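Workshop notebook, February
Locking pliers: spring and pivot wear

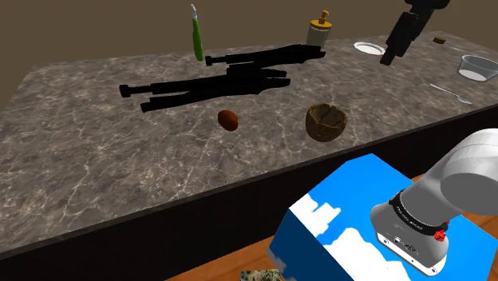

Two pairs of locking pliers on the marble counter.

Carried on with the clamp trial from the Fillden order. Their complaint is that the grip goes slack after a few weeks on the bench, and they want to know if it is the spring or the pivot.

Set the test pair to close on 5 mm bar and cycled it by hand lever. Checked the grip against the Jaiswal gauge every so often. No change worth writing down until cycle 2,075, when the release lever started to feel soft. Stopped there and took it apart.

Spring looks fine. Free length same as the new one out of the packet. The pivot rivet has a bright ring on one side and the hole in the lower arm has gone slightly oval. So I would say pivot, but one pair proves very little.

The adjusting screw also backs off under load. Put a dab of Ratitz thread grease on it before starting, which I now think was a mistake. Repeat dry.

Wesport sent the replacement rivets, 191 in the bag, wrong head. Thirteen of the old type left in the drawer under the pillar drill, please leave those for this job. I have emailed Wesport and asked for the flat head again.

To do:
Measure the oval properly, both faces, with the small bore gauge.
Second pair, dry screw, same bar.
Find out what bar Fillden clamp on. If it is hardened the jaw teeth need looking at as well.
Gauge battery is low, spare on order.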